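Paper Odds and Ends, the April to June Batch

Hello again! I finally got a new set of pages up, after promising my sister I would do it back in April. Same idea as always: old ledgers, lined paper, stamps, envelopes, anything with a bit of ink and a crease in it. I spread things out on the waffle cloth (the pinkish one, I know, you've all seen it by now) and write down what I like about them.

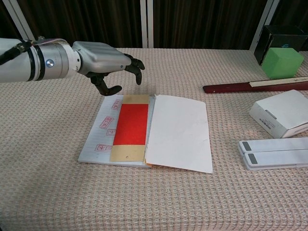

Most of this batch came from Fulgencio Palacios, who was clearing out the back office at Bomarent and had a carton of paper he couldn't bring himself to throw away. I paid him 5 dollars and a jar of plum jam for it, and I think I got the better deal!

A few notes, in no special order:

Lined paper with red stamps. My favorite thing in the carton, no contest. There are four stamps on the left-hand side, all in a light red with little outlined borders, and one of them went on at a tilt. I love a tilted stamp. You can just picture a long afternoon and a stack that wasn't getting any shorter.

The kraft strip. It sits upright over the middle of the lined sheet, a bit like the spine of a folder. I'm a sucker for plain tan kraft next to faint blue-gray lines, and I may steal that color combination for the covers of my next notebooks.

Still in the carton: two order pads from Flores, a Zemico price list with somebody's arithmetic all down the back, and a bundle of 200 blank receipts that I have no plan for whatsoever. If you do collage or junk journals and want a handful, write to me and I'll put some in the mail (you cover the stamp).

I've started keeping the flat pieces in Zendgate sleeves, the clear ones with the flap. They're a little tight for the ledger sheets, so if you know of a bigger size that doesn't cost the earth, please tell me.

The order pads go up next, once I've gotten the rusty staples out.

Page updated 20 June 2025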